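Notebook, Dutthorpe room, February, 2:30 in the afternoon

Went through the new handling rules Valentin Danzer circulated from the Faulkner side. Eleven pages. Half of it I would sign today. The other half reads like it was written by someone who has never had to hold one of these things for a whole session.

Rule 4, one item per operator per take, no shared objects. Fine on paper. But the two-operator tasks are the reason we have two sets of grippers on one desk, and the rule has no exception for them. Cledwyn Lewis says "item" was meant to cover setup only. Then it should say setup. I have asked for the wording to be changed and expect to ask again.

Rule 6, markers must stay in view "at all times". At all times is not a standard. Either give a number of lost samples we can live with or drop it. Take 2327 would fail as written and I can't find anything wrong with it.
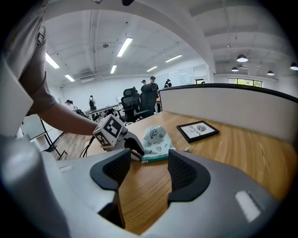
Soft items are where I trust the document least. It gives one closing procedure for everything, from a rigid box to a zip pouch, and claims it was checked on 30 objects. Which 30? There is no list. Cledwyn thinks they were mostly the Priner blocks, all hard, all the same width. If so, the figure tells us nothing about fabric. Asked Valentin for the list.

Cable rule (9): keep it, but "secured" needs defining. Taped to the wrist? Clipped at the desk? I've seen both called secured in the same week.

Also the 600 second cap on a session before a mandatory rest. I agree with a rest. I don't agree that the number came from anywhere. The Purnideo draft had the same figure with no source, and I suspect one was copied from the other.

To do:
- redo the marker check on 2327 with Cledwyn watching, so it isn't just my word
- write our own half page on pouches and bags, try it before anyone calls it a rule
- hold off signing until 4 and 6 are fixed

Valentin wants an answer by five. He can have the comments by five.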